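Huletti hand-held grippers, pair: review
Print this page | E-mail this review

Bumatley sells the Huletti as a pair, one for each hand, for people who record handling tasks that a robot arm will later be trained on. The price is 546 for two, with spare finger pads at 54 a set. I have used mine since February, mostly on small household items.

The fingers are black plates with ribbed dark blue pads. They stay parallel as they close, so a thin item is held evenly and does not roll out. Jewellery is a fair test of this. Rings are easy. Beads need a lighter squeeze, and a slim bangle lying flat takes practice.
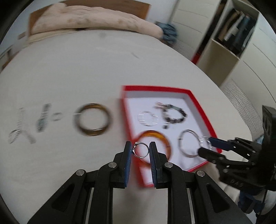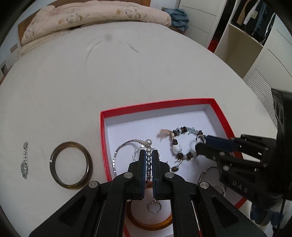

Sorting jewellery with the pair: a ring in the centre gripper (first), a pearl strand (second).

The linkages have worked without fault. I log every grasp and had reached 3488 when I wrote this, with no play in the joints. The pads are wearing a little at the tips. Bumatley suggests changing them every 2000 grasps, and I would not leave it much longer than that.

The arms are wide. Working both grippers over one small box, I had to plan which went in first. The Drirkeck pair is narrower but has harder pads, and I dropped more with it.

Good value if your items are small. For heavy ones, look elsewhere.

Posted Mar 24, 2022

Contact us | © Ugwu Reviews | Back to top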